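Getting fit at home without buying a load of kit — tips

Last updated: March

Quick page this, been meaning to put it up for ages. All stuff that works in a small house with neighbours through the wall. Not a trainer, just someone who has exercised in the gap between the sofa and the telly for years. Take what's useful.

SPACE

Lie down on the floor, arms out, swing them like a snow angel. If you don't hit anything that's enough room. Mark the corners with masking tape if other people keep putting chairs back in it.

Coffee table on felt pads. The stick-on sort, cheap, bottom of the legs. Then you can shove it out of the way with a foot. Replace them when they go grey and furry or they stop sliding.

Rugs slip. Either roll it up or get the rubber mesh stuff that goes underneath, cut it an inch smaller all round so it doesn't poke out. Don't do lunges on a loose rug. I have, and my knee still clicks.

Check the ceiling light before you do anything overhead. Arms up, on tiptoe, in your trainers.

MATS

New mats stink. Unroll it, hang it over the bath or a door, leave the window open a day or two. Wipe with warm water and a tiny drop of washing up liquid, then plain water, then dry it flat. Too much soap and it goes slippery and stays slippery.

Roll it with the top side facing OUT. Ends lie flat next time and don't curl up at you.

Old mat going bald? Cut it up. Kneeling pad for the garden, something under the washing machine feet, square for the boot of the car. Mine does knees for planks now, folded double.

WEIGHTS OUT OF THE CUPBOARD

Milk bottles with handles. A 2 litre one full of water is 2 kilos near enough, good for arms. Screw the lid on tight and put tape round it as well. Sand is heavier if you want to go up but do fill it outside, I found sand in the toaster for weeks.

Rucksack with books in for squats. Pack a towel round them so they don't shift, and do the chest strap up. Hardbacks flat against your back, heavy ones at the top.

Tins are fine for beginers. Wrap a sock round if they're hard to grip.

Don't use the bag of potatoes. It splits.

BANDS

Long stretchy bands are the best thing I've bought. Mine are Skomach ones, had them years, no complaints. Look them over before each go — hold up to the window and stretch a bit, any little nicks and it goes in the bin. They hurt when they snap.

Dust with a bit of talc if they go sticky. Keep out of the sun, not on the radiator either.

Shutting one in a door: tie a fat knot, knot goes on the far side, door closes TOWARDS you. Lock it if you can. Put a note on the other side if there's kids about.

NOISE

Upstairs flat or thin walls, skip the jumping. March on the spot with high knees, step side to side, slow squats. Slow squats are harder anyway, count four down and four up.

Step-ups on the bottom stair. Hand on the rail, whole foot on the step not just toes, swap legs halfway. I do 200 on a good day, split up while the kettle's on and the tea's in the oven. Start with a lot fewer than that.

Two folded blankets under the mat takes most of the thud out. Wobbly for balancing though so take them away for that bit.

STEPS

Never mind ten thousand. I set mine to 4000 on days I'm working at home, and I get there, and that keeps me going. Put it up when it gets easy.

Walk when you're on the phone. Carry the washing up in two lots. Use the far bin. Get off the bus at the stop before.

Print out a chart and stick it inside a cupboard door, tick when done. Pencil on a string or it wanders off.

TIMING

Pick a job you already do every day and stick the exercise on the front of it. Before the shower is best for me. 7am, still half asleep, done before I can argue.

Put your kit out the night before, in the order you put it on. Socks on top.

If you've only got a few minutes do a few minutes. Counts.

Playlist instead of a timer. One song one exercise, swap when it changes. Put a slow one at the end to stretch to.

KIT WASHING

Turn leggings and tops inside out. Cool wash. No fabric softener, it clogs up the stretchy stuff and the smell gets locked in — half a cup of white vinegar in the drawer instead, it doesnt smell once it's dry.

Don't leave it in a ball in the bag. If you can't wash it straight off, hang it over the side of the bath.

Trainers: insoles out, newspaper stuffed in, away from direct heat. Bicarb overnight for bad ones, tap it out in the morning into the bin and not onto the step.

STRETCHING

Do it after, when you're warm. Hold and breathe, don't bounce.

Dressing gown cord round the foot for backs of legs if you can't reach. Tennis ball under the foot while you do your emails, lovely. Tennis ball in a long sock, over your shoulder, lean on the wall, roll it about. Better than the gadgets.

If getting down on the floor is a struggle do the lying-down ones on the bed. Knees to chest, one then both. Knees rolled side to side. Ankle circles. Firm mattress is better, and throw the duvet off first or you get in a tangle. Not for planks or anything you have to push against, too soft, bad for the wrists.

STOPPING

Sharp pain, stop. Dizzy, stop and sit down. Chest pain, that's 999 not a web page. If you've got a heart thing or a bad back or you've not done anything for years ask at the surgery before you start. 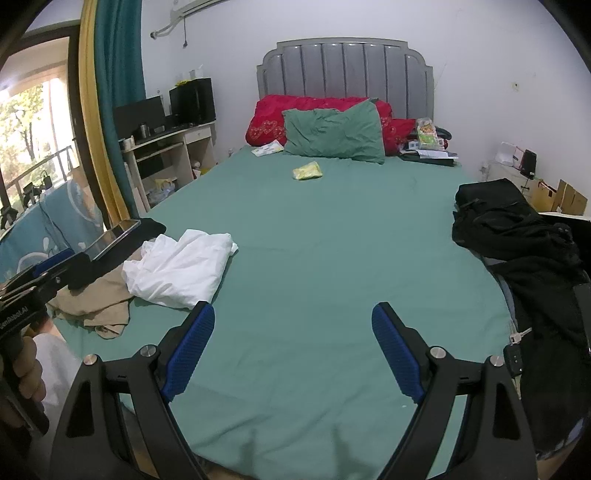
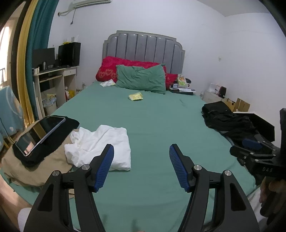 Green fitted sheet, red bedding up by the grey headboard.

More to add on balance and skipping ropes when I get a minute.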